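Clustcombe workshop puts robot order back to August

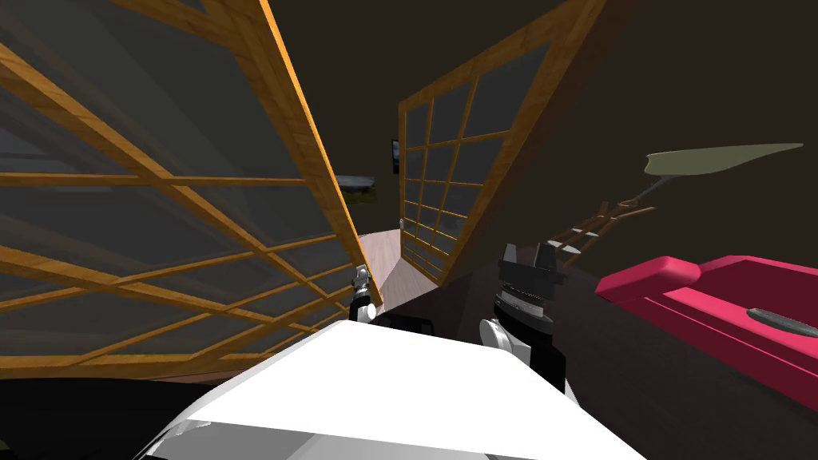

The Clustcombe repair workshop has agreed in principle to buy a two-armed robot, but the money won't be signed off until August at the earliest. Simulation trials carry on in the meantime, paid for out of this year's software budget.

Three suppliers were asked to quote. Virero and Vikora both came back with full prices, Montoya only offered a lease. The lease was the cheapest way in, at £293 a week with servicing, but over the term it came out dearer than buying and the workshop would own nothing at the end.

Morag Morrison, who is running the purchase, told members the simulator work had already changed the shopping list. "We were going to order the long-reach arms. Then we put our own room sizes in and most of the jobs were well inside the shorter ones. That's real money."

She would not say which of the two remaining bids was ahead. Both firms have been asked to requote on the shorter arms, with grippers priced seperately this time. First round they were bundled in and it was hard to compare like with like.

The sums so far. £3,825 set aside for preparing the room, mostly electrics and a new stretch of floor. Training for staff on top, not yet costed. Spares, ditto. Insurance is waiting on a letter from the broker.

Members had until last month to send in comments and 67 did. Main worry was running costs after the first year, when the warranty ends. A few asked why the workshop was paying for simulated trials at all when there is no machine to go with them. Morrison said 132 hours of simulator time had been booked and that it cost less than one visit from an engineer. Cabinets, doors with glass in them and awkward furniture are the sort of jobs it's meant to help with, so that is what gets tested first.

Not everyone is convinced. One member wrote that a simulated door "never sticks in wet weather" and wanted a week's loan of the real thing before any order goes in. Both bidders have been asked about a loan. Vikora said yes, for a fee to be taken off the price if the sale goes through. Virero hasnt replied on that point.

Delivery is another snag. Neither firm will hold a slot without a deposit, and the workshop's rules don't allow deposits before final approval. Morrison is asking for a change to the rules, small one, to cover refundable deposits only.

If the August vote goes through the room work would start straight away, evenings first so the benches can stay open in the day. Bookings for the back benches are being taken as normal until then. Revised quotes will be put up at the front desk and on the members' page when they come in.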